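Two-arm folding table: shirt is fine, pants come out crooked

Posted by Ankit Shakya in Home and Workshop Builds

I'm building a two-arm folding table in the shared shop in Hitelville. Both arms run the same routine: pinch two corners, pull until the motor current hits a limit, then fold. With a T-shirt gripped at a sleeve tip and a hem corner the pull is even. With pants one end always creeps. The limit is 225 mA on both sides. Should I change the limit or the grip points?

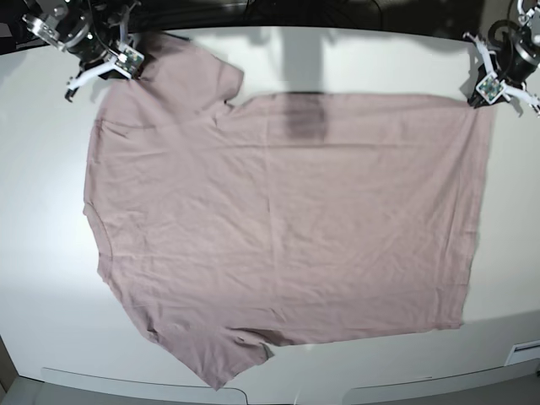
Lurdes Calado
Grip points first. A sleeve tip gives easily, so a shirt hides a lot of error. Pants legs don't. Pinch closer to the outer seam and drop the limit on the wider end to 122 — leave the other alone. Then check your cables. A loop that tugs on the wrist reads as load.
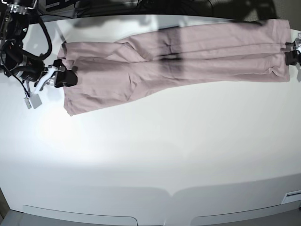
Pants gripped at both ends, pink pair

wavia_shop
Had the same thing in April. Slowed the pull to 5 mm per second and it mostly went away. Never worked out why.

Ankit Shakya
Thanks both. Moving the grip points tonight, then I'll try the slower pull.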